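**Gripper cable keeps tugging loose when the wrist rotates — reroute it or get a longer one?**

Asked by Sowmya Poojary, August 28, 2019

Hi all! I've got a two-arm sorting bench going at our shared workshop and I'm stuck on something that feels like it should be easy. The arms move little jars and other small stuff between plastic bins. I wrote the whole pick list in Makix and the picking part is fine, I'm really happy with it.

The trouble is the cable on the left arm. It comes off the short post under the wrist, loops up, and plugs into the round connector on top of the gripper. When joint six goes past a certain angle the loop pulls tight, and after a while the gripper drops off the bus. Makix throws error 967, I push the plug back in, and away it goes again for another 30 picks or so (sometimes a lot fewer).

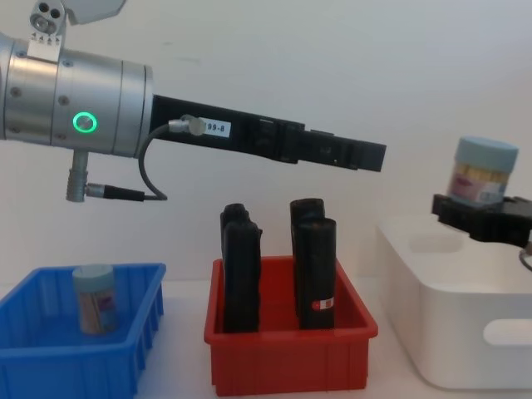
*Left arm over the red bin, gripper closed. The loop I mean is the thin black one under the wrist.*

Things I've tried so far: a dab of tape on the plug (came off), a zip tie around the gripper body (the cable then rubbed on the edge of it), and slowing the wrist down, which helped a bit but made everything take forever. I don't want to drill anything because the arms belong to the workshop.

Do I buy a longer cable, or is there a smarter way to run this one? Also, does the status light staying green mean the wrist is fine and I can stop worrying about that end?

---

**Answer 1** (accepted)

Ilham Kabbaj here, I had the same headache on my own bench last January. Don't go longer yet! A longer loop just finds something new to catch on, and with bins right underneath you'll be fishing it out of one of them by the end of the day.

I'd look at your joint limits first. Most people leave joint six wide open, and then the planner picks the long way around whenever it feels like it. With parallel fingers you can nearly always grab a round jar from the other side, half a turn back, so you don't need all that travel. Clamp it to 170 degrees each way in the config, run the list slowly with your hand near the stop button, and watch the loop at both ends.

If it still goes tight, put a bit of slack on the plug side and hold it with a soft hook-and-loop strap. Leave the strap loose enough that the cable can slide. And check the little collar on the plug — mine felt tight and wasn't, it needed another quarter turn.

About the light, I wouldn't read much into it. On mine it stayed green the whole time the gripper was gone.

---

**Answer 2**

just get a new cable, Skalton sells them, 17 bucks when I bought mine. had 967 and 965 both go away after that. no idea what 965 even is

---

**Comment from Sowmya Poojary on Answer 1**

The collar!! It was not all the way on. I did the joint limit too and it ran the full list twice tonight with no dropouts. Still going to get a strap.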